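Atcombe Makers Board > Arms and Motion > Left arm froze, then jumped when I cleared the fault

slackloop
Sun 28 February

Posting this while I'm still a bit rattled. I run a two-arm bench in the Atcombe shop, both arms hung over the one table, Istevum controllers, Orkeo on the PC side. The job is fiddly handling with soft stuff: pick up the red piece, shape it, set it down, don't knock the cup over. It's slow work and I like it a lot, or I did until this week.

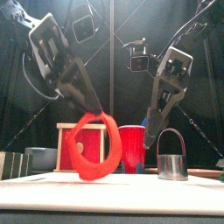
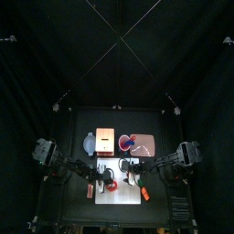 The red piece is on the table in the next two.

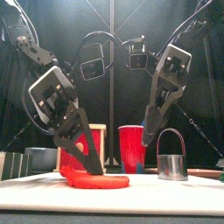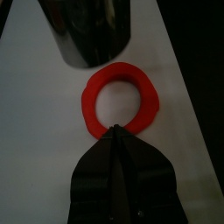 So. The left arm stopped dead partway through a move with a comms fault. Right arm kept going for a moment and then stopped too, like it should. I walked up, looked it over, saw nothing jammed, reached in to slide something out of the way (yes, I know, save it) and hit clear on the pendant with my other hand. The left arm didn't sit there and wait. It went straight to where the program thought it should have been by then, and it went FAST. Clipped my knuckles. No blood, just a red mark and a lot of bad language.

These arms have more than 800 hours on them and I've never seen either one do this. Log shows fault code 42 on the left controller, which the manual calls "link lost" and then has nothing else to say about. Has anyone had a clear turn into a jump like that?

gritty_bearing
Glad the hand's okay. Code 42 on ours was always the connector at the first joint. It'd work loose, drop the link for a blink, come back, and you'd swear it was software. Reseat it before you do anything else. Don't just push on it either, pull it all the way out and look at the pins.

onehandedcoder
I'd look at Orkeo before I touched a single connector. The PC keeps streaming targets while the controller is faulted. When you clear it, the controller takes the newest target and goes there at whatever speed the joint limit allows. That's your jump. The loose plug might be why it stopped, but the plug isn't what hit you.

There's a setting for it, something like "hold on reconnect." I think it's off out of the box.

gritty_bearing
Sure, but if the link never drops he never needs the setting. Fix the thing that's broken.

onehandedcoder
Links drop. They all drop sooner or later. I don't want my fingers depending on a plug.

slackloop
You're both making sense and it's annoying. Went and looked. The connector at the first joint on the left arm was not fully home, I could wiggle it with one finger. And hold on reconnect was off. So I get to be wrong in two different ways on the same day!

I haven't powered the arms since. The cables loop around quite a bit up there, and now I'm wondering if the loop is pulling on that plug every time the arm reaches across.

tablesaw_retired
Nobody's asked the question I'd ask first. Why was your hand in there while the arm had power?

slackloop
Because I'd done it a hundred times and it was fine. That's the whole answer and I don't love it.

tablesaw_retired
Fair enough. I did the same thing for years in a packing plant and I've got a finger that doesn't straighten. Stop button in, THEN hand in. Hand out, step back, look, then clear. And put the pendant somewhere you can't reach with the other arm inside. Ours hung on a post across the aisle for that reason.

blue_tape_only
Slight problem with "stop button in" on a hanging setup like this. If the stop kills motor power and the brakes are slow or there aren't any, the arm sags. On my bench it drops far enough to matter. I'd rather have it holding position with power on and a low speed cap than have it come down on my wrist.

tablesaw_retired
Then you prop it or park it. You don't put a hand under a powered arm because the unpowered one is inconvenient.

blue_tape_only
I'm not saying inconvenient, I'm saying it's coming down on me. Parking works if it'll still move. With a comms fault it won't, so now what? I keep a long stick with a hook on it – no joke, it's a piece of broom handle – and fish things out with that. Hand never goes in at all.

onehandedcoder
The broom handle is the best idea in this thread.

slackloop
I checked the sag on mine before I shut everything down. I hit the stop with the table cleared under the left arm and watched the tip. It settled a little and then held, so the brakes are doing their job on that side. I haven't checked the right one and I'm not going to assume they match.

Does anybody know if the speed cap in Orkeo still applies during the catch-up move? I have it set pretty low for normal running and it sure didn't feel low.

onehandedcoder
Going from memory here, the cap lives in the planner on the PC. The catch-up happens in the controller, so your cap never sees it. You want the limit in the Istevum settings themselves. It's a separate page, per joint, and you have to save it to the controller or it's gone on the next power cycle.

gritty_bearing
Agree with that one. Also zip tie the cable to the link a little way back from the plug and leave slack on the plug side. The tie takes the pull. Onyeka sells a locking version of that connector if you want to spend money, I've got them on one bench and haven't had a 42 on it since January. I should say the other bench with the stock plugs and zip ties hasn't either.

slackloop
Okay, update. Reseated the plug, tied the cable back, turned on hold on reconnect, set the per-joint limits in both controllers and saved them. Then I pulled the link on purpose mid-move, standing well back. It faulted, 42 again. Cleared it. The arm stayed put and asked me to confirm before it moved. Did it 4 times and got the same thing each time, then the same on the right arm.

The pendant is now on a hook by the door. I grumbled about the walk for an afternoon.

blue_tape_only
Did you test it with the PC side crashing instead of the link dropping? Different path on mine. Pulling the plug was fine, but killing the program and restarting it gave me a small twitch.

slackloop
No, didn't think of it. I'll try that next time I'm in and post what it does. Nothing goes back to normal running until then, and I'm cutting down a broom handle.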